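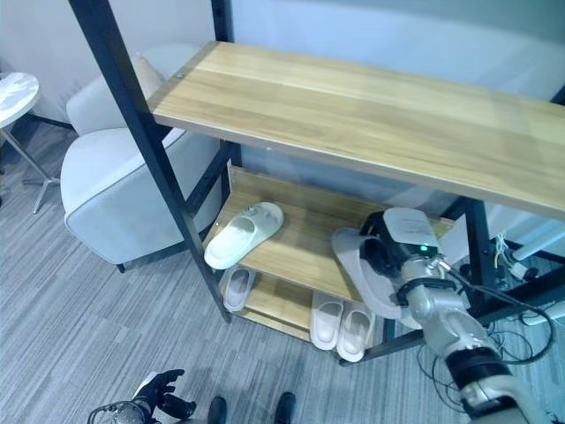 July 24, 2022

Slippers again this month! I've put 209 demonstrations into the shoe rack task since we started it in March, and I think I'm finally getting the hang of it — or my shoulders are, anyway. For anyone new to the Lilberg newsletter, I spend my afternoons steering the arms by remote control while Fludia (our recording software) saves every move I make, wobbles and all.

Slides are harder than you'd guess. They've got no heel to grab, and if you pinch the strap too low the whole thing swings around on you. I like to come in from the side, get hold of it, then tilt it up before I go anywhere near the shelf. The metal posts are the real nuisance. Clip one with the wrist and you may as well start over, and I've clipped them plenty. The lowest shelf is worse again, with the boards above blocking half your view.

Our target is 1,000 good runs before we hand the lot over to the training crew at Ellis. Good means the slipper ends up flat on a shelf and the gripper backs out without dragging its neighbour along. A slow run still counts, so please don't rush!

We could use more hands on the controls, too. A practice session takes 15 minutes, and you don't need any background — if you can park a car in a tight spot you'll be fine. Sign-up sheet is by the door in the Cander room.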